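My first batch of bedroom demos in the simulator was a mess, so here's how I do it now! Open the gripper fully and park it over the blanket before you hit record.

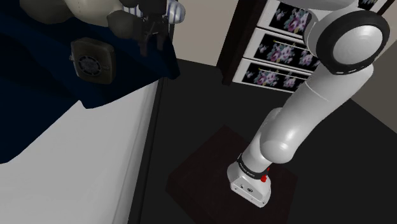 Arm beside the bed, gripper open, little clock-like gadget on the blanket.

Come down slowly, then close. I check the wrist view every time (squinting, because dark on navy is rough).
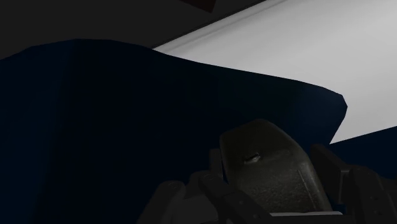 Sirell Robot Learning Club

Get a pad on each side before you lift. Save it, shuffle the start pose and go again. I stopped at 200 demos, and Rosaura tossed 14 of mine!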